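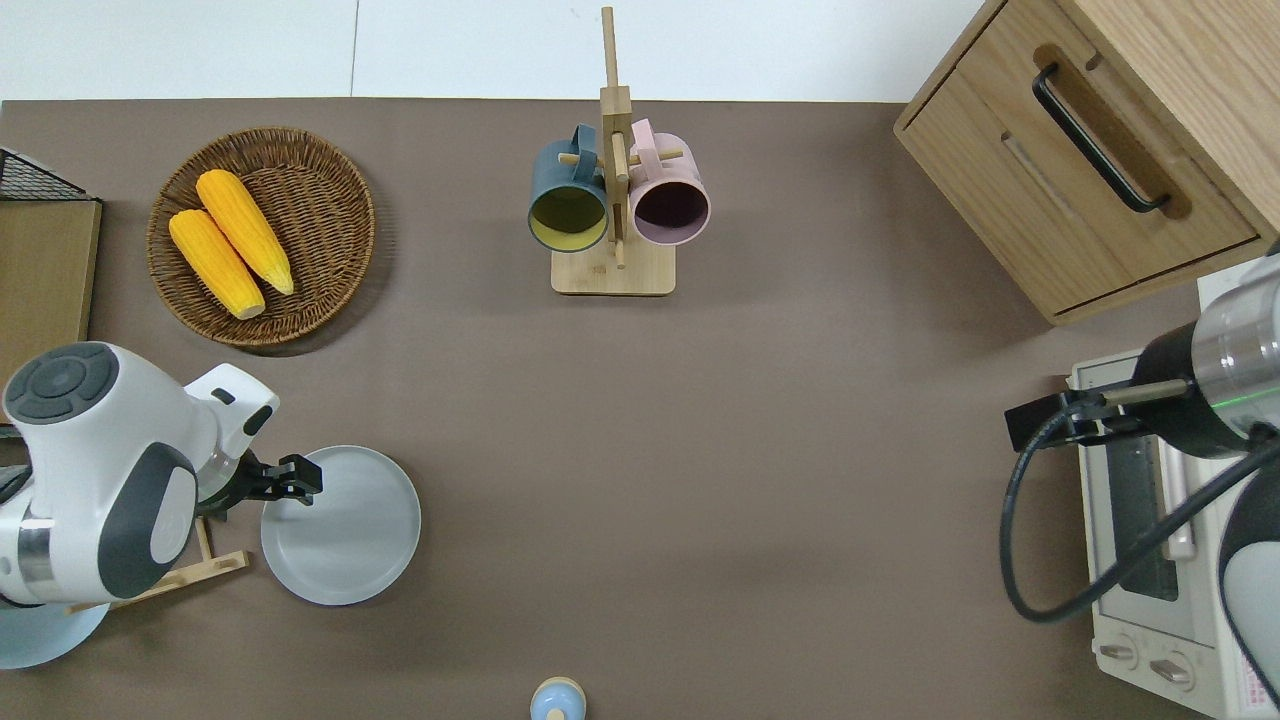 Hafstein support replied at 8:40 that a mug tree rocking on its base nearly always comes down to the post screw, and asked for the order number and the surface it stands on.

Ticket 726 — Grandance mug tree, post leans under load
Status: open
Order: 204
Surface: tabletop, brown. Level checked in both directions.

Reported: post moves when a second mug is hung. Pegs are tight. Same tabletop also carries the Prudon plate rack, the corn basket and a gray plate; none of these rock.

Step 1. Remove mugs, turn the stand over, tighten the post screw. Done Tuesday. Half a turn taken up.

Step 2. Rehang one mug only, dark with the yellow interior, and leave overnight. Plates stay in the rack, blue in the upper slot, yellow in the lower.

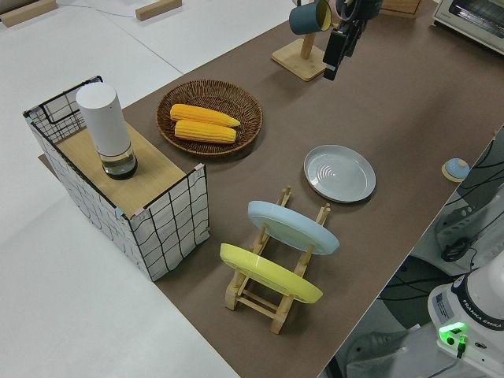 Step 3. Hang the second mug on the opposite side at the same height. Slight movement remains — 37 on the Nindgate gauge, limit not stated in the leaflet. Replacement base requested.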